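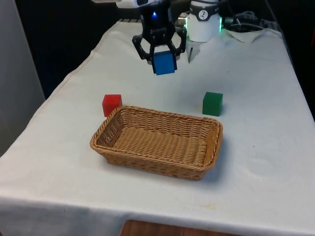 I've spent most of April arguing with a timestamp, and I think I've finally won, so this is going to be a long one. Get a cup of tea.

If you read the last post you'll know I was rewriting the bit of Bralik that takes what the cameras see and turns it into somewhere for the arm to go. Bralik is my control stack (I say stack, it's a pile of Python with a small C++ lump in the middle that I'm scared of). The old version worked by looking once, deciding everything, and then going for it with its eyes shut. Fine for a cube on a cloth. Less fine the moment anything shifts, and useless if the first look was a bit off.

The new version looks, moves a bit, looks again, and keeps correcting until it's happy enough to close the fingers. Lovely idea! Everybody has it. The trouble is that the fixed camera and the wrist camera don't agree on what time it is, and neither of them agrees with the arm.

So what I kept getting was a wobble. The arm would come down towards the block, slide past it by a few millimetres, slide back, go past it again on the other side, and then sort of shiver there until the timeout kicked in and it gave up. I spent two whole evenings turning gains down. That made the wobble slower, and it made me feel as if I was getting somewhere, and I wasn't.

It was Gergely Sárközi who told me to stop touching the gains. We were on a call (he's in Brasov these days, still keeps terrible hours) and he asked me what I was stamping the wrist frames with. I said, well, the time. He said, the time of what? And I had to go and look, and of course it was the time my code received the frame, and the frame was already old by then. By 40 milliseconds on a good day, and more when the disk was busy.

That's not much until you think about what I was doing with it. I was taking a picture from back then, pairing it with the pose of the arm now, and working out where the cube was from the two of them together. While the arm is still, you get the right answer. While it's moving, the cube appears to drift along with the hand, the controller chases it, the hand speeds up, and off we go.

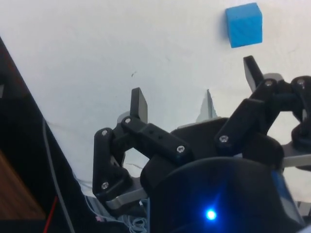 What the wrist camera gets to work with, blue cube up in the corner.

The fix is dull. Bralik now keeps a short history of arm poses in a ring buffer, and when a frame comes in it looks up where the arm was when the shutter fired, interpolating between the two nearest entries. The cube's position gets worked out from that, in the arm's base coordinates, and only then passed on to the controller. It's one new class and a lot of deleted code, which is my favourite sort of commit. I also throw away any frame that's older than the buffer, with a warning in the log, where before it would just quietly use the newest pose and hope for the best.

Then I went through my recordings and replayed all of them through the new code with the motors out of the loop. There are 2,244 frames in the replay set and I've got the estimated cube position plotted for every one, old code against new. The old line looks like a child's drawing of the sea. The new one is flat, apart from 5 frames where the detector latches on to part of a finger and decides that's a cube now. I know why it does that (the hand takes up a huge amount of the wrist view and I haven't masked it out properly) and it's next on the list.

The other thing I changed while I was in there was the planner's idea of the basket. It used to be a solid box as far as collision checks were concerned, so any plan that ended inside it was thrown out, and I'd been getting round that by switching collision checking off for the last part of the move. I know. I know! It's now four thin sloping walls and a floor, and the checks stay on the whole way down. Planning takes a bit longer but I can live with that, and I no longer hover over the stop button quite so much.

A few people have asked about the replay tool. It's called Zedunico and it lives in its own repo, because it doesn't care what robot you've got as long as your logs have poses and frames in them with times on. It's rough. The scrub bar jumps if you drag it too fast and the colours were picked at one in the morning. But being able to step through a grasp one frame at a time, with the estimate drawn over the top, has saved me more hours than anything else I've written this year, and if I'd built it before fiddling with the gains I'd have had those two evenings back.

Next up is the hand mask, and after that I want to try picking a cube by colour from a typed instruction, with the fixed camera choosing and the wrist camera taking over for the last stretch. The handover between the two is a horrible if-statement at the moment. If you've done this neatly, please leave a comment and tell me how, particularly what you do when the fingers hide the block right at the end. At the moment I just hold the last good estimate and close.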